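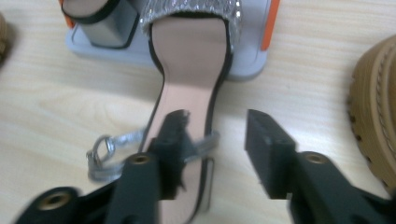

Skerirell Extends Heel Attachment Testing to Full Women's Dress Line

LOSTHAM – Footwear maker Skerirell said Thursday that it will apply its in-house heel attachment test to every women's dress style it sells, starting with the January delivery. The test was previously limited to styles with a heel taller than three inches.

Under the revised procedure, each sampled shoe is clamped at the forefoot and a rearward load is applied to the heel until the joint gives way or the limit of the machine is reached. Strap anchor points are pulled separately. A style is released for production when all samples from two consecutive batches meet the minimum value.

Skerirell tested 3000 shoes during the trial period. Of these, 2441 were block heel styles and the rest were wedges and low heels. Results led to a change of adhesive in one style and a longer heel screw in 25 others.

"The old cutoff was based on height alone, and the trial data did not support it," said Farah Ngui, head of product testing. "Lower heels see the same sideways loads on stairs and curbs."

Test equipment was supplied by Vitico and installed at the company's Lostham plant. Outsole wear and flex testing will continue at the Vakulenko laboratory under the existing contract.

Retail prices are not affected. Retailers may request test summaries by style number from Syafiqah Majimbun, trade accounts, Skerirell. Summaries for styles already in stores will be issued as testing is completed – sandals first, then closed pumps.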